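Report on the visit to the Rokavetti demonstration collection site

Members of the working group on safe practice visited the Rokavetti site in December. The purpose of the visit was to see how the draft handling guideline is applied during the recording of tabletop tasks with hand-held grippers. The group was received by Ermira Dimitriou, who is responsible for operator training, and by Mattes Ostermann of Fröhlich, who advises the site on procedure.

The morning opened with a briefing on the written rules. The current version has 13 clauses and replaces a much longer document that operators seldom consulted. Each operator signs the rules before a first session and again after any change. Sessions are limited to 20 minutes, followed by a break away from the table. Ms Dimitriou noted that the limit was set for wrist comfort, and that it has also improved the quality of the recordings.

Members then observed work at the tables. The clause on food items drew particular interest, as did the rule that markers must stay unobstructed and clean throughout a recording.
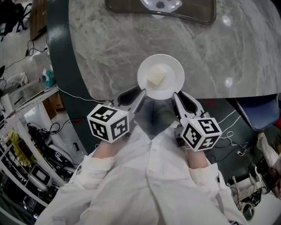
Who may stop a session? Any person present may do so, including a visitor, and the operator sets the grippers down before the matter is discussed.

Discussion turned to labelling. Every recording is logged under the Kesen scheme with the task name, the operator's training level and the condition of the finger pads. Of the 818 recordings logged at the time of the visit, 300 had been checked by a second reader. Mr. Ostermann considered this share adequate for routine tasks - less so for tasks involving liquids, where he would like every recording reviewed.

The group raised two points for the next revision. Cable routing should have a clause of its own, and the cleaning of finger pads should be recorded at the start of each session. The Timeo site has agreed to trial both changes and will send its comments to the working group in writing.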